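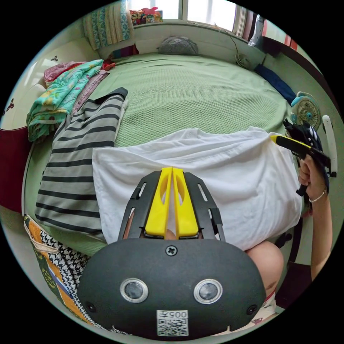
Is a "bamboo" sheet set worth $60 more than cotton?
Posted by Riltham, November 2020

I sleep hot, and the ads swear these fix it. The listing has 781 reviews, nearly all five stars, which makes me trust it less. Anyone had a set for longer than a month?

Elaheh Rahimi
Bamboo sheets are mostly rayon. The plant gets dissolved and spun into fiber, so the leafy drawing on the package is doing a lot of work. Mine felt nice, then pilled at the foot end after 18 washes. I went back to plain cotton percale and sleep the same. 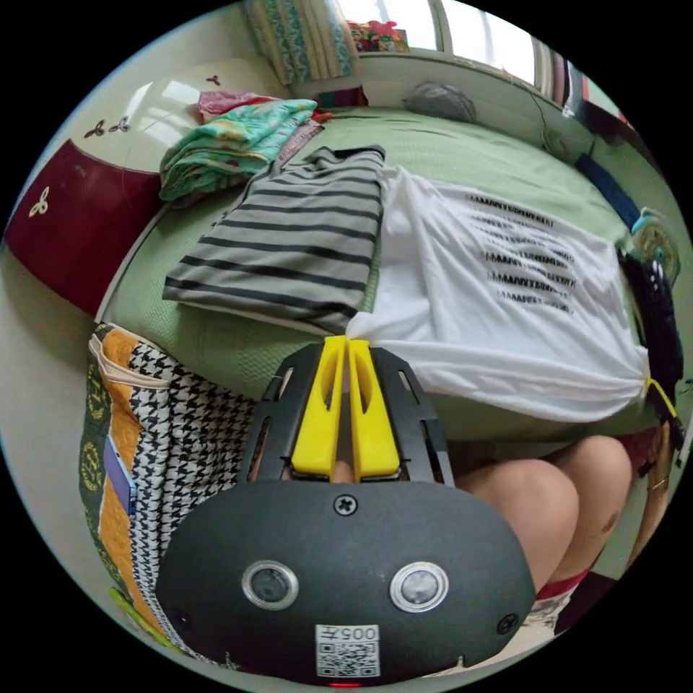
Does a higher thread count make a sheet cooler? Usually the reverse, as a very tight weave holds heat – and I would ignore any count near 3,000, where they are surely counting every ply.

Wostell
love mine, get the gray

Grirkden
Check the return policy first. "100 nights" sometimes means unopened. I asked one seller what "cooling" was measured against and got a coupon code back.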